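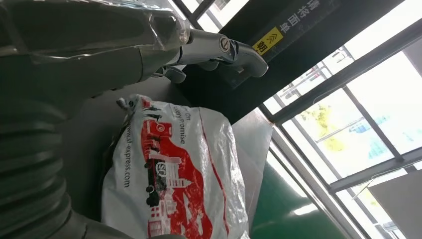 Hunham Bench Parcel Kit

Product code HB-45
Supplied by Vudier Workshop Supplies

The Hunham Bench Parcel Kit is intended for members of shared workshops, and for experienced home builders, who wish to set up an arm and hand for picking up and placing small parcels. It is supplied in parts. Assembly, wiring and programming are the responsibility of the purchaser.

Suitable work

The kit is suited to soft mailing bags and light cartons laid on a flat bench. Bags with a twisted or knotted top may be used, although the knot should be kept clear of the label. Builders working towards label reading are advised to begin with a single bag and to add further items once the arm returns to its rest position reliably.

The kit is not suitable for glass, liquids or food.

Contents

Hand mounting plate and 13 fixing bolts
Ribbed sleeve, grey
Clear shell for the lower arm, in two halves
Wrist camera bracket (camera sold separately)
Cable set, Quinlan pattern
Printed assembly guide, 56 pages

The arm and hand are not included. The mounting plate is drilled for the Duline hand in either size. Owners of other hands should consult the drilling template at the back of the guide before ordering.

Assembly

The sleeve must be fitted before the clear shell. Once the shell has been closed, the sleeve cannot be drawn over the joint without removing both halves. The bolts at the side of the hand should be tightened by hand and checked again after the first hour of use.
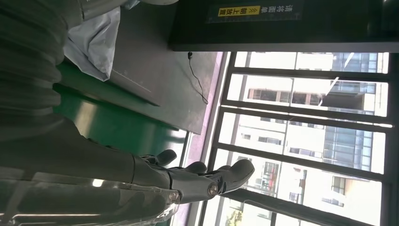
Cables that cross the work surface should be left with enough slack for the full travel of the arm and fixed down at the plug end. In a room with large windows, the camera settings should be checked in the morning and again in late afternoon, as glossy bags reflect daylight strongly. A blind is recommended where the bench faces the glass.

Use in shared workshops

A clear space of 100 cm should be kept on the open sides of the bench whenever the arm is powered. Any notice giving the correct way up for parcels should be fixed where it can be read from the loading position. The stop button must remain within reach of the person in charge of the bench.

Delivery and returns

Orders are sent out within 13 working days. Unused kits may be returned within 45 days in their original packing. Opened cable sets cannot be accepted. The workshop supplies counter is closed for stocktaking during July, and orders received in that month will be handled on reopening.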